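What an Open Day Should Measure

Most robot demonstrations are judged by whether the robot finishes. I have come to think this is close to the least useful thing a visitor can learn, and the open day at Lerden in April gave me a good case to argue from.

Lerden occupies the back half of a former printing plant in Wamdale. It collects manipulation data with hand-held grippers and trains policies on it for customers in retail logistics. Visitors were let in at two in the afternoon, handed a sheet of figures, and left to walk between stations. The sheet said that 574 episodes had been recorded on the hanger task, that 287 of them had been kept for training, and that the policy had been scored over 500 trials. It gave one success rate for the whole set. It did not say what had been wrong with the discarded half, and the two people I asked gave different answers.

I don't hold the discard rate against them. Throwing out half of your recordings can be a sign of care. It can also mean that the operators found the task hard, and that the easy versions of it were the ones that survived. From the sheet you could not tell which, and the difference decides how the policy will behave in a stockroom.

The hanger station was the one with the smallest crowd. Across the hall, an arm from Hitora was stacking cartons at a pace that drew applause, and a second one was sorting colored caps into trays. Both ran without a stop for as long as I watched. Both handled rigid, convex objects that never touch each other in any way that matters. A carton has six faces and tells a planner nearly everything it needs. I learned the cycle time of the carton cell, which I could have read in a catalog.

Hangers are another class of problem, and it is one that the warehouse trade has been slow to admit it has. They are thin and mostly empty space. Two of them laid down together will share that space, so a grasp on one becomes a pull on the other. A bounding box drawn around a hanger is mostly a box around the table.

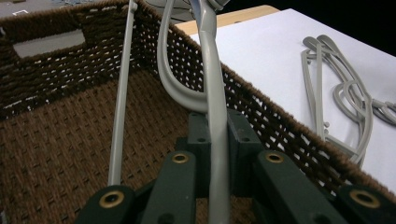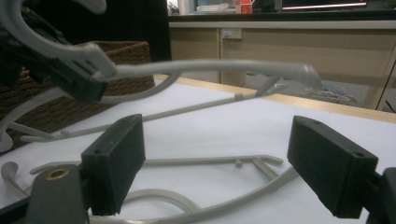

A demonstration earns its floor space when it shows the step on which the method is most likely to fail. For this task that step is separation, and separation depends on where the jaws close. The hanger lying on the white surface offers a long straight crossbar, a curved shoulder, and a brace inside the shoulder, and each of those is a different grasp with a different result. Take the crossbar and the hook is free to swing into whatever is next to it. Take the neck and you have better control of the hook, but the shoulders sweep a wide arc on the way up. With the cluster of gray pieces beside the basket, loops crossing one another, I doubt there is a correct answer that can be read from a single view. A person tries a small motion, feels the resistance, and changes the plan. The gripper operator can do this too, through the handle. Whether the policy can is the question worth 500 trials, and the sheet did not break its trials down by how tangled the pile was at the start.

It should have. My proposal is modest. Any group that opens its doors to buyers should report results by starting condition: items apart, items touching, items interlocked. Lerden's staff already know which is which, as they set up the table. A number for each condition would take one more column. I suspect the first would look excellent and the last would look poor, and I would trust a supplier more for printing both.

The basket deserves its own column as well. An open weave is a fair test for thin plastic, with plenty of gaps for a tip or a strut to catch in. A smooth bin would raise the score and teach the customer little. Whoever chose the basket chose correctly, and the sheet gave them no credit for it.

The usual objection is that open days are marketing, and that marketing shows strengths. I accept the description, but the buyers in that hall were plant engineers. They were going to find the interlocked case in their first week of operation. A former client of mine, Berrada, bought a picking cell on the strength of a clean demonstration and spent seven months adding fixtures to keep parts from touching. The fixtures cost more than the arm. All of that could have been predicted from ten minutes at a harder station.

There is also the matter of placement. The carton cell stood by the entrance under good light, and the hanger table was at the far end past the coffee. I stayed there for around an hour. Had it been my hall, I would have reversed the two, put a stool next to the hangers, and let the visitors make the pile themselves.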